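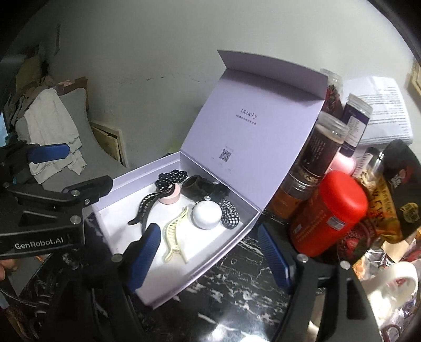

La pinza de mano sobre la caja de accesorios para el pelo, con un dedo dentro y otro fuera.

Diciembre, 23:40

Hoy he dejado el planificador de agarres casi como lo quería a principios de mes, que es decir mucho. El problema seguía siendo el de siempre: la segmentación junta cosas que están pegadas unas a otras. En esta caja el lazo negro de lunares y el coletero negro salen como una sola masa, y el planificador propone un agarre justo en medio, donde no hay nada que agarrar. Con la pinza de pelo de color crema no pasa, porque destaca contra el fondo blanco y tiene una forma ramificada que el modelo distingue bien.

Por la mañana he revisado los registros. Tengo 694 demostraciones en total, de las cuales 72 no sirven porque la marca de tiempo de la apertura de la pinza va desfasada respecto a la imagen. Al principio pensé que era un fallo del grabador, pero es mío: en el script de sincronización estaba interpolando la apertura antes de recortar el arranque, y el desfase pasaba entero a la serie. Son dos líneas cambiadas de orden. He vuelto a procesar todo mientras comía y las 72 siguen mal, así que en esas el error viene de antes. Las he apartado en otra carpeta y no voy a gastar más tardes con ellas.

Lucyna Malinowski me llamó a mediodía para hablar de Drellitska, el módulo de planificación. Ella quiere que el planificador devuelva una lista de candidatos con su puntuación y que el controlador elija. Yo prefería que saliera uno solo. Después de media hora he cedido, sobre todo por el caso de la caja: si el primer candidato cae demasiado cerca de la pared, el controlador puede pasar al segundo sin pedir otra vez la percepción, y eso nos ahorra 200 milisegundos por intento. Queda pendiente decidir qué hace cuando se acaban los candidatos. Ahora mismo se queda esperando y hay que matar el proceso a mano.

La tarde se ha ido en las colisiones. La caja abierta es peor de lo que parece sobre el papel. La tapa queda de pie por detrás y limita por dónde se puede entrar, y la pared delantera es baja pero cuenta. Mersha, el comprobador de colisiones, trataba la caja como un bloque macizo y rechazaba cualquier trayectoria que metiera un dedo dentro. Lo he cambiado para que use las paredes por separado, con la tapa como un plano aparte. Ahora acepta las entradas desde arriba y las que vienen inclinadas desde delante. También acepta alguna que no debería, con el dedo derecho bajando por fuera de la caja hasta la mesa. Creo que falta inflar la geometría de los dedos, que en el modelo son más finos que las almohadillas azules de verdad.

La profundidad sobre el mármol negro es otro asunto. Brilla mucho y el estimador ve agujeros donde hay reflejos. He probado a ajustar un plano y rellenar con él todo lo que quede por debajo, y para la mesa basta. Para el recipiente blanco esférico del centro no basta, porque ahí es blanco sobre blanco y el contorno se pierde por un lado. Lo he anotado en la lista de casos difíciles, junto a la pinza larga de pedrería.

Los botes de la derecha no son objetivo de nada, pero el detector los marca igual y luego el planificador pierde tiempo con ellos. He puesto una región de interés alrededor de la caja - una solución fea, pero para esta semana vale. Phyllis Haslam dijo que en Koltedwood lo resolvieron filtrando por la tarea escrita, de modo que si la orden habla de la caja solo se considera lo que está en la caja. Me parece mejor y lo miraré en enero. Le he pedido que me pase la configuración.

Antes de cerrar he lanzado 50 escenas en simulación con la versión nueva. Van despacio porque Flamach comparte la tarjeta gráfica con el entrenamiento y no he querido pararlo. Dejo el ordenador encendido y la salida redirigida a un fichero, que la última vez se cerró la terminal y lo perdí todo.

Para mañana: inflar los dedos, poner un tiempo máximo cuando no queden candidatos, subir la rama y contestar a Lucyna sobre el formato de la lista. Y comprar café.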